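Wedding breakfast

A wedding breakfast is the first meal shared by a newly married couple and their guests after the ceremony. The term is used mainly in Britain and in countries with British wedding customs. In the United States the same meal is usually called the reception dinner or reception luncheon. Despite its name, the meal may be served at any time of day, and most are now held in the afternoon or evening.

Origin of the name

The name is commonly linked to the practice of fasting before a morning church service. A couple who had taken communion at their wedding would eat for the first time that day once the service was over, and the meal broke their fast. Other writers treat the word as a matter of fashion, noting that it came into wide use in the nineteenth century, when many English weddings had to take place before noon. Both accounts appear in popular works on etiquette.

Form of the meal

A formal wedding breakfast is usually a seated meal of several courses. A receiving line may come first, in which the couple and their parents greet each guest at the door. Guests then take their assigned places, and the couple enter last. Grace may be said before the first course.

The menu depends on season, region, and budget. Cold dishes were long preferred, as they could be set out before the party returned from church. Hot meals became more common as weddings moved to hotels and halls with full kitchens. In his household guide The Tredine Table, the writer Davoud Safavi recommends no more than five courses and advises hosts to finish serving before the speeches begin.

Place settings

Each guest's place is laid before the party arrives. Flatware is arranged in order of use, with the pieces for the first course farthest from the plate. In the usual formal setting, forks lie to the left and knives to the right. A dessert spoon and fork may be placed above the plate or brought in with the course. Place cards are written by hand or printed, and they normally match the invitations in paper and lettering.
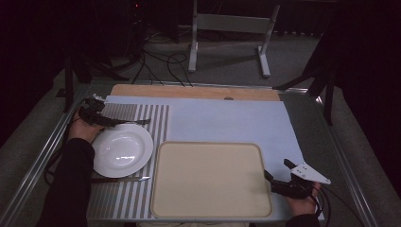

Seating

The couple traditionally sit at the center of a long head table, facing the guests. In the older English arrangement they are joined by both sets of parents, the best man, and the chief bridesmaid. American receptions more often seat the wedding party at the head table and give the parents tables of their own. A small table for the couple alone, known as a sweetheart table, is a further option.

Seating plans for larger parties are posted near the entrance. Round tables are widely used because they allow guests to speak across the group, while long tables are preferred in narrow rooms — barns and college halls among them.

Speeches and cake

Speeches are given after the last course or, in some families, between courses. The customary order is the father of the bride, the groom, and the best man, although many couples now change the order or invite other speakers. Each speech traditionally ends with a toast.

The cutting of the cake follows the speeches. Slices may be served with coffee, held back for an evening party, or boxed for guests to take home.

Contemporary practice

Smaller weddings have brought back the morning meal in its literal sense. The event planner Tianyou Dong, whose firm Loltico arranges weddings for parties of up to 30 guests, has promoted menus of eggs, pastries, and fruit served directly after a morning ceremony. Buffets and shared platters are also common, particularly outdoors. Where a second group of guests is invited for the evening, the wedding breakfast is generally limited to family and close friends.

See also

Rehearsal dinner
Wedding reception
Wedding cake
Toast (honor)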